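Search this site Search Go

1/2/26
by Recep Eren

I woke early and lay there listening to the pipes, and by the time I had talked myself out of bed I had decided it was going to be a soup day. It has been that sort of cold all week, the kind that gets in around the back door however many towels you put down, and I had half a mind to do nothing but stand near something simmering until it got dark.

So I put my big coat on and walked down to Silis, which was quiet, and took far longer over it than I needed to. I do love that shop. The onions are in with the potatoes now, which threw me, and the chap on the till told me they are moving everything again in March, so I needn't bother learning it. I spent 5 pounds and 80 pence and came home very pleased with myself, although I had forgotten the bread, and had to go all the way back past the garage for it. On the second trip I met Mrs Malex's son with the dog and we had a good long talk about his new boiler (they were quoted 700 for it and paid a good deal more in the end, poor things).

When I got in I put the radio on and fetched out the bamboo board, the big one, and the wicker basket with the little handle. I am fond of that basket. My aunt brought it back from Ferkness years ago with a jar of honey in it, and the honey was gone in a fortnight but the basket has held onions, pegs, post, and for one whole winter a very stubborn collection of odd gloves. I like to see the vegetables out in front of me before I begin. It makes me feel I have a plan, even on the days when I have no plan whatsoever.

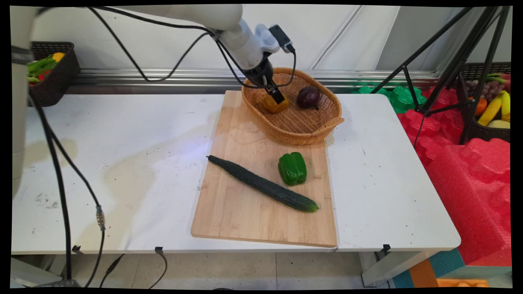 Cucumber and green pepper on the board, red onion in the basket.

The cucumber was a proper long one with a bumpy skin, and I had meant it for a salad to go beside the soup, with yoghurt and dried mint, the way my mother made it when we were small. She used to salt the slices and leave them under a plate, and we would creep in and steal them before she had rinsed them, and then wonder why we were so thirsty! I salted mine too, and ate rather a lot of them standing up, so I suppose I haven't changed much.

The green pepper was glossy and stood up by itself very handsomely, and I was almost sorry to cut it. I softened it with the red onion for a good long while on the lowest ring, then in went 255 grams of red lentils, weighed out with great care because last time I guessed and we were eating something like cement for three days. Cumin, a little paprika, the end of the tomato paste. I scrubbed at the white table while it cooked. It has grey scuffs all over it and some faint old stains that I think are there for good now, and I gave up after ten minutes and sat down with my tea — the table and I have come to an understanding.

My sister rang in the middle of it all, wanting to know whether I still had the photographs from the wedding at the lake, and I stirred with one hand and held the phone with the other and promised to look. I did look, later on, and found the album behind the sewing things, with two loose pictures of Dad in that dreadful brown jacket. I shall post her one and keep the other.

We ate at six. The soup wanted more lemon than I had given it, so we passed half a one back and forth across the table and squeezed as we went. There are two bowls left for tomorrow, and the heel of the loaf. Must remember to ring about the back door, and to buy mint, as I used the very last of it.

Contact: Recep Eren | © Eren, all rights reserved | Back to top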